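Household Materials, Session 6
Bottled Water: What Are We Paying For?
Handout prepared by Edgardo Mercado

Read this before class and bring one bottle cap, any brand.

Last session we looked at jars. The bottle is a harder case, mostly on account of the amount of nonsense attached to it. Advertising tells you the water is the product. I'd ask you to treat that as a claim and check it. For our purposes the product is a thin clear shell, a screw cap and a printed strip, and the water is what holds the shell in shape until you get it home.

Start with the ribs. Students tend to write that ribs are "for grip." Maybe. They also stiffen a wall that has been made as thin as the maker dares. Squeeze the smooth part of a bottle and then the ribbed part, and write down which gives first. Don't copy the answer from the slides; the slides are four years old and bottles have gotten thinner.

Next, the label. Ours runs to dark green, a color that has done a lot of work for a lot of companies. Green says spring, forest, clean conscience. It says none of these things in a way anyone could be held to. When you do the label exercise, make two columns: statements that could be tested, and everything else. My guess is that the second column will be longer.

Fill level matters too. Look at where the water stops in a bottle bought full: up at the shoulder, with the narrow part left for air. Ask whether that gap serves the drinker, the filling line or the truck. 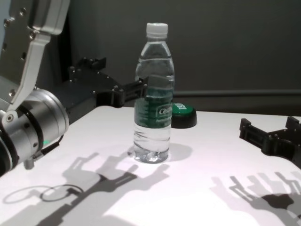

Cherry Mae Maglaya objects that I am too hard on the bottle. In her view the screw cap alone earns its keep, given how many flasks and cups with clever lids end up leaking into a bag, and a plain bottle will stand on any flat table without fuss. Fair enough on the cap. I'd still like to see the leaking measured before we repeat it, and standing upright on a level table is a low bar for any container.

Terms to know

Shoulder -- the slope between the body and the neck.
Finish -- the threaded part the cap screws onto.
Headspace -- the air left above the liquid.
Panel -- the area given over to the label.

Exercise

Work in pairs. Fill a used bottle to the shoulder, cap it, lay it on its side on a paper towel and leave it for up to 171 minutes. Record any damp spot. Repeat with the cap a quarter turn looser. If your result agrees perfectly with what you expected, do it again.

Reading: the Gorkier packet, section 3 only. Skip the introduction, it was written by somebody selling caps.

Written answers are due 21 October 2021, on paper. Questions go to Pichit Khunthong during lab hours.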